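How Do You Teach a Robot to Fold a Washcloth?

By Daryna Kovalchuk
September 30, 2023

Quick question before we start. Who taught you to fold a washcloth? I bet no one handed you a book about it. Somebody in your family probably did it while you watched, and then you had a try (mine came out looking like a squashed taco).

Robots can learn by copying too! That's what I do all day at the Hrytsenko lab in Clellside, and I think it's the best job in town.

Why is cloth so hard?

Think about a wooden block. Pick it up, turn it over, drop it on the rug – it's still the same shape. Now pick up a sock. It droops! It twists! Toss it down and it lands in a brand-new shape, and you could toss it all afternoon without getting exactly the same lump again.

Your brain handles this so well that you don't even notice. You see a corner, you pinch it, you're done. A robot has to work out which part of the lump is a corner in the first place, and it's easily fooled by a wrinkle.

So we show it

We could try to write down rules, like "move the left hand over a little, then squeeze." We tried that for one whole February and I still grumble when I think of it. There were too many lumps and too few rules.

What we do now is called learning from demonstration. A demonstration is just showing somebody how it's done. A person does the job from start to finish, and a computer saves what the hands did and what a camera saw. Then we do it again. And again! In our last study we saved 368 demonstrations, and yes, my thumbs were tired.

Now comes the clever bit. I don't use my fingers on the cloth. I hold 2 grippers, one in each hand, and pick things up with those. A gripper is a robot's version of a hand, and ours is more like a pair of tongs than a hand with five fingers. If I used my real fingers I'd do all sorts of tricks the robot can't do, and that wouldn't be fair to it. Working with grippers is slow and clumsy at first – try buttering toast with salad tongs and you'll see what I mean.

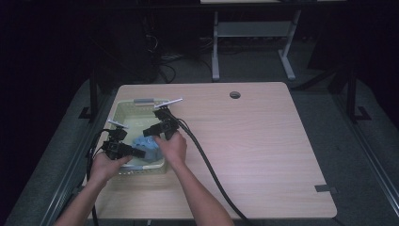 Two grippers, one blue cloth and a basket.

Did it work?

Partly! We called our computer program Conix, and we gave it 3 jobs: get a cloth out of a basket, lay it flat, and fold it in half. It got good at the first one. It was so-so at laying the cloth flat. Folding in half was, um, mostly tacos.

We also found out something I didn't expect. When all the demonstrations came from one person, Conix got stuck as soon as the cloth landed in a funny spot. When we mixed in demonstrations from my friends at our other lab in Drunholm, who all do it a bit differently, it got stuck less often. Next we want to collect 1,000 demonstrations and see if the tacos go away.

Try it at home

Get a washcloth, a bowl and two pairs of kitchen tongs (ask a grown-up first). Drop the cloth in the bowl, then take it out and fold it using only the tongs. Swap with a friend and watch where they grab it. Was it the same place you did?

Words to know
Gripper: the part of a robot that holds things.
Demonstration: showing how a job is done.
Data: the information we save so the computer can learn from it.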